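Progress report to the Mocanu small grants desk
Project: Two-arm ring sorting bench, Zoncombe shared workshop
Prepared by Raluca Roman, 17 Nov 2024

Dear Oduor Mwaipopo,

Thank you again for your patience with this one. I know you expected a page and you are getting rather more, but there is a lot to tell and I would sooner put it all down than leave you guessing. When we last wrote, in May, we had a corner of the workshop, a secondhand turntable and a long list of arguments about how high the table should be. The table height is settled now (Traian won), and most of our time since then has gone into the simulated version of the bench, so that we can make our mistakes there before we make them with the real arms.

Cosmin Surdu built the simulation through the summer, mostly in the evenings, and it has become the heart of the project. We had planned to use it for a few weeks and then move on. Instead we keep going back to it, for the layout and for teaching new members how the grippers behave, and it has saved us a good deal of crawling around under the table with a wrench. All of the code that moves the arms goes through Rokix, our own little control program, and the same commands should drive the real bench once the wiring is finished.

The part of the job we have worked on most is picking rings out of the blue tray. They lie on their sides, which makes them harder to get hold of than I ever imagined when I wrote the application. If the fingers come in a little crooked they push the ring along ahead of them, and then you are chasing it into a corner. Radu Pană rewrote the approach so that one finger goes to the open end of the ring and the other stays outside it, and we have been testing that from the gripper's own view. 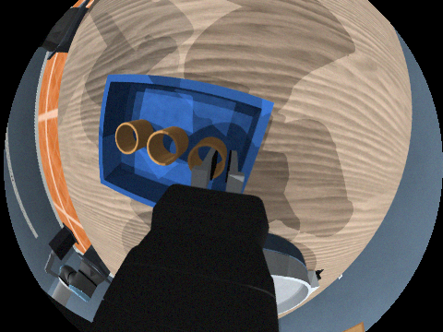

Simulated view over the gripper, with its fingers either side of the rightmost of three rings in the tray.

We ran 58 picks with the new approach and 30 of them ended with the ring held firmly. I wish I could give you a prettier number. The older method did so poorly that we stopped keeping score, so we are pleased, but we told you in the application that we wanted a bench a beginner could rely on, and a little better than half is a long way from that. Radu believes most of the misses come from the wrist being turned slightly wrong before the fingers go down. He is working on a correction for it now, and I would rather give him the time than rush him.

The second piece of work is the turntable, and here I have to own up to a change of plan. We first wanted it off to one side with its own stand. Once Cosmin had modeled the whole table we could see that the arms needed it up on the tabletop with the bin close beside it, so that is how the layout stands today.

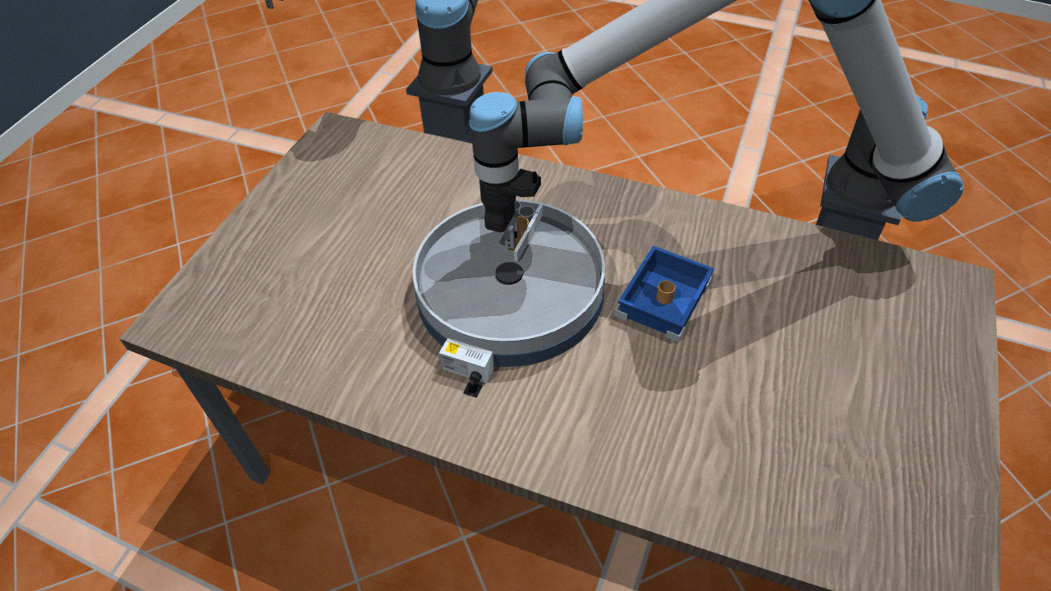

Moving things around like this cost us 9 days, and it also meant throwing out a set of mounting brackets that Traian Bălan had already cut, for which I have apologized to him more than once. He has been very good about it. The new ones are drawn and waiting for their turn on the saw. I do think the change was worth it, as the reach is shorter and we have fewer long swings across the table, and those were the moves that made everyone in the workshop step back.

On money, we are within the budget you approved. The one item I would like to raise is the gripper pads. We put them down as a single purchase and I now expect we will wear through more than one set, so with your agreement I would like to shift what is left in the travel line over to parts. We did make the trip to Eltolside to look at their bench, and it was well worth the drive, but I don't see us needing to go again.

Before the next report we hope to finish the following:

Radu's wrist correction, followed by another full run of picks
New brackets cut and fitted
Wiring for the first real arm, with the second to follow if the bench time allows
Three open evenings for members who want to try the simulation

You would be very welcome at any of those evenings. Just send me a note first so I can make sure the heater in the back is on.

With warm thanks from all of us,
Raluca Roman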